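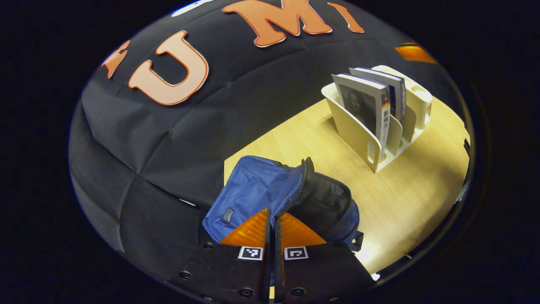

Toy and craft cupboard check – Borkov playroom
Checked by: Nokuthula Magagula
Date: 11 July 2024

Small parts
Under-threes box kept apart from the rest: Yes
Anything that fits in the choke tester: 2 items, both beads off the threading set. Binned.

Dough and paint
Tubs labelled with contents: Yes
Lids close properly: No. The green one has split and the dough has gone hard at the edges. Replace.
Wheat warning on the shelf: Yes, but faded. Verna Ostrowski to print a new one.

Wooden toys
Splinters or flaking paint: Shape sorter rough on one side. Sanded and put back.
Pull cords: 3 checked. The duck's was too long – cut down and knotted again.

Battery toys
Battery covers held by a screw: Fail on the Drenent keyboard, screw missing. Out of use until we find one that fits. Asked for this in January as well.
Leaks or rust: None

Soft toys
Seams and eyes: Pass. Rabbit restitched at the ear.
Washed this term: Not the puppets

Storage
Lid stay on toy chest holds: Yes, a bit stiff
Shelf fixed to wall: Yes
Heavy items on bottom shelf: No. The box with the 13 big puzzles was on top again. Moved down.

Still to do: dough tub, keyboard screw, puppets, new wheat label.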